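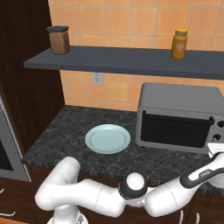 2024-10-03, Trestara sim cell, kitchen layout

Spent the morning on the arm's start pose. Ruxandra had moved the base in the Flarnine config and the home joint angles were still the old ones, so the planner was rejecting goals near the toaster oven. Put the base back to her value, 146 mm off the cabinet line, and rewrote home to match. Checked it against the config Liviu saved in August. Same numbers now except joint 6, where his is wrong.

Next the close-up camera. Its mount transform was being read in the parent frame instead of the link frame. I fixed the parent name and reloaded.
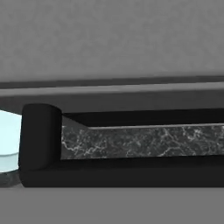 The near clip plane still needs a look after that change, and so does the exposure, which Gheorghița set by hand for an earlier layout. I left both alone until the transform is checked by someone else. Corina has the script for it.

Side view is on the old settings. Reset all the cameras with the arm at home and saved the config as rev 153. Rev 130 stays on the share as fallback, please don't delete it.

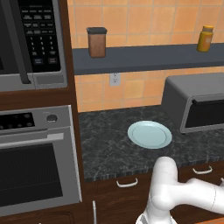 Side view, arm in front of the lower drawers.

To do: collision mesh for the counter edge (Paula), joint 6 limit in Liviu's copy, rerun the reach check on the toaster oven door.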